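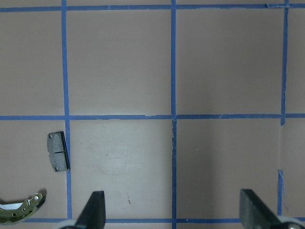 Wrist camera view of the taped sorting surface, with a brake pad and a brake shoe at left and both gripper fingers open.

Equipment Review: Stunmont Two-Finger Gripper with Arnel Wrist Camera
Kalwood Technical Center, Parts Handling Laboratory
Prepared by Jhonatan Cusi
2026-10-17

The Parts Handling Laboratory was asked to recommend a gripper for the brake components bench, where returned pads and shoes are sorted by type before inspection. The Stunmont two-finger gripper was tested with the Arnel wrist camera against the Grajales parallel gripper already in service. Both grippers were mounted on the same arm and run from the same controller. The full trial came to 2664 pick attempts, divided evenly between the two units.

Installation

The Stunmont unit arrived with its mounting plate, cable and a printed guide. Fitting it to the arm took 140 minutes, including camera alignment. Most of that time went to the cable, which is stiff near the connector and must be routed before the last screws are tightened. The guide shows this step after the screws. Staff who follow the printed order will have to take the plate off again.

The controller recognized the gripper without additional software. The camera required a separate license file, and the supplier sent it the same afternoon.

Fingers

The laboratory ran the gripper with unlike fingers, one narrow and tapered, the other wider with a textured face. This pairing was selected after early tests in May with matched wide fingers, which could not get under the edge of a pad lying flat. The tapered finger reaches the edge of the backing plate well, and the wider finger keeps the part from turning as it is raised.

Results with brake pads were good. The Stunmont gripper closed squarely on pads placed with the long side parallel to the fingers, and performance fell only slightly when pads were turned. The Grajales gripper handled square placements equally well but dropped more of the turned pads.

Brake shoes were harder for both units. A curved shoe rests differently depending on which way it has been set down, and the best grip is on the web, away from the lining. The Stunmont gripper slipped most often near the rounded end of the shoe. Moving the grip point toward the middle of the arc improved the result, although operators had to enter that change by hand for each shoe type. The Grajales gripper has a stronger closing force and was the better of the two on heavy shoes.

Camera

The Arnel camera gives a clear close view of the surface and of the fingertips. Tape lines, the groove across a pad and the small holes in a shoe's web can all be made out, and operators found it easy to judge the position of a part against the blue grid. The view is less useful at the bottom, where the fingers and their pale mounts take up a good share of the space. A part lying low and to one side may be only partly visible. The laboratory now has the arm pause at a higher position before each approach.

Shadows were a recurring difficulty. Dark pads cast shadows that the detection software sometimes read as part of the pad, and this moved the planned grip off center. Lowering the contrast setting helped. Worn tape caused no detection errors during the trial, but a grid with gaps is harder for operators to read and should be replaced on a regular schedule.

Maintenance

Finger changes require one hex key and can be done without removing the camera. The textured face collects dust from friction material and was wiped at the end of each shift. The supplier lists replacement faces only as pairs, an unnecessary expense for a laboratory that uses one at a time.

Recommendation

The Stunmont gripper and Arnel camera are recommended for brake pad sorting. The Grajales gripper should remain in service for heavy shoes until a longer finger is available for the Stunmont unit. Requests for the grip settings used in the trial may be sent to the laboratory office.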